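El dinero que no miramos

Por Tamara Jitaru

Mi abuela guardaba el dinero en sobres. Había uno para la luz, otro para el pan y los recados, otro para los zapatos de invierno, y uno pequeñito, sin nombre, que vivía detrás de la sopera y del que no se hablaba en la mesa. Cuando murió, mi madre lo encontró y lloró un buen rato, y creo que lloraba menos por los billetes que por la letra de los otros sobres, esa letra inclinada que se iba haciendo más grande con los años. Me he acordado mucho de aquella sopera estos meses, mientras hablaba con gente de toda clase sobre una cosa que parece aburridísima y que a mí me ha acabado apasionando (sí, apasionando, mi marido ya no quiere oír la palabra): el fondo para imprevistos.

Empecé por Alina Moldovan, que atiende consultas de economía doméstica en Bimdale y que tiene la virtud de no regañar. La gente llega a su despacho con la carpeta abrazada contra el pecho, me contó, como quien va al dentista después de mucho tiempo, y lo primero que hace ella es servir un té. Luego pide que le cuenten el último susto. El coche que no arrancó, la muela, la caldera en pleno enero. «Casi todos se acuerdan de cuánto costó», me dijo, «pero les cuesta mucho decirme de dónde salió el dinero. Salió de la tarjeta, claro, y la tarjeta se pagó con el mes siguiente, y el mes siguiente con el otro».

Alina no es partidaria de empezar por la famosa cifra de los meses de gastos cubiertos. Le parece que asusta. Prefiere que cada casa busque el precio de su último susto y lo convierta en la primera meta. En la suya, cuando empezó, la meta fueron 106 euros, lo que había costado cambiar una cerradura un domingo. Tardó toda una primavera en reunirlos y me confesó que el día que los tuvo se compró un helado, que pagó de otro bolsillo, eso sí.

A Lucian Stoica lo conocí por ella. Tiene 44 años, dos hijas y un oficio, el de montador de escaparates, en el que hay semanas de trabajar hasta de noche y otras de mirar el teléfono. Todo lo que había leído sobre el ahorro, se quejaba, estaba escrito para gente con nómina. ¿Cómo vas a programar una transferencia el día uno si no sabes lo que va a haber el día uno? Su sistema es de una sencillez que me encantó: de cada factura que cobra, grande o pequeña, aparta una parte fija ese mismo día, antes de subir las escaleras de casa. Lo hace desde el portal, con el abrigo puesto. Empezó un mes de abril bastante flojo y hoy tiene 4.000 euros en una cuenta de otro banco, sin tarjeta, cuya aplicación no ha querido instalar en el móvil.

Lo del otro banco me lo repitió casi todo el mundo, y tiene su miga. El dinero que está a la vista se gasta con una facilidad pasmosa, y basta con que haya que esperar un día para que llegue y la urgencia se convierta muchas veces en capricho. Ahora bien, tampoco conviene esconderlo tanto que, cuando haga falta de verdad, haya que pagar una penalización por sacarlo. Un depósito a plazo largo o unas acciones pueden ser una buena idea para otras cosas, pero la caldera no espera a que suba la bolsa. Una cuenta remunerada, sin comisiones y con disponibilidad inmediata, suele bastar, y vale la pena leerse la letra pequeña con las gafas puestas.

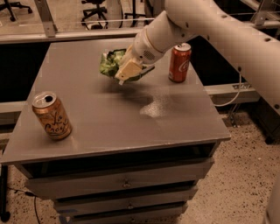 Un brazo robótico blanco sostiene un objeto verde y arrugado sobre una superficie gris.

Queda la pregunta más delicada, la de qué cuenta como imprevisto. Sevim Çınar y Ruairi Shearer, que llevan media vida juntos y discuten con una gracia envidiable, tienen opiniones distintas. Para Ruairi, el seguro del coche es un imprevisto, porque siempre le pilla desprevenido. Para Sevim, algo que llega cada año por la misma fecha es un gasto como otro cualquiera y merece su propio rincón. Yo estoy con ella, y Alina también: las matrículas, los seguros, los regalos de diciembre se pueden repartir entre los meses, y así el fondo se queda para lo suyo. Ruairi cedió a cambio de que las averías de su bicicleta sí entraran. Han entrado ya 2 veces.

¿Y si hay deudas? Aquí Alina se pone un poco más seria. Cuando los intereses son altos, como suelen serlo los de las tarjetas, ella propone juntar primero un colchón modesto, el del último susto, y volcarse después en la deuda. Sin ese colchón, dice, la siguiente avería vuelve a la tarjeta y se pierde el ánimo, que cuesta más de recuperar que el dinero.

Tampoco hay que avergonzarse de usarlo. Lucian vació casi la mitad del suyo cuando a su hija pequeña le tocó ponerse gafas y a la lavadora le dio por inundar la cocina, todo en la misma quincena, y lo pasó mal al ver bajar el saldo. Luego cobró una factura, se paró en el portal y volvió a empezar.

Yo he abierto mi cuenta hace poco. El banco me dejaba ponerle un nombre y estuve un rato pensándolo, con el café enfriándose al lado. Le puse «Sopera».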